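Can a Robot Really Learn to Fold a Towel?

You may have seen headlines saying robots will soon do our laundry. Before you stop folding your own socks, let's look at what the researchers have shown so far.

Cloth is hard for robots. A toy block keeps its shape when you push it. A towel bends, bunches up and hides its own corners. So the team on the Likard project started small – find an edge of a yellow cloth and hold on to it.

The team's method is called Parsa. The robot tries a grasp, the computer saves what its sensors picked up, and a program hunts for patterns in all those tries. It made 154 tries in April.

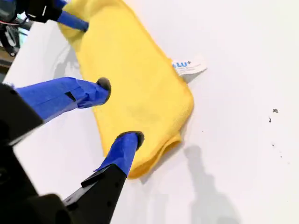 Iason Vasilakis wrote in to say that he thinks this is a silly test, and that his two-year-old can grab a towel without any practice at all. Fair point! But a two-year-old has been grabbing things every day since she was a baby. The robot had 18 days.

A better question is what counts as a "success." In this study, the robot passed if it held the cloth for 3 seconds. Folding wasn't part of the test. Neither was picking a towel out of a full basket.

Pinching one edge between two fingertips is the move the team cares about most. If a robot can't do that, it can't do much else with a towel.

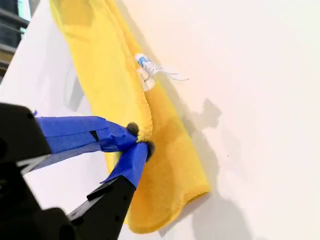 What we still don't know

Would it work on a slippery shirt, or a heavy blanket? The report doesn't say. Every try used the same kind of cloth on the same kind of table. Another lab should repeat the test – with different cloths – before anyone promises you a laundry robot.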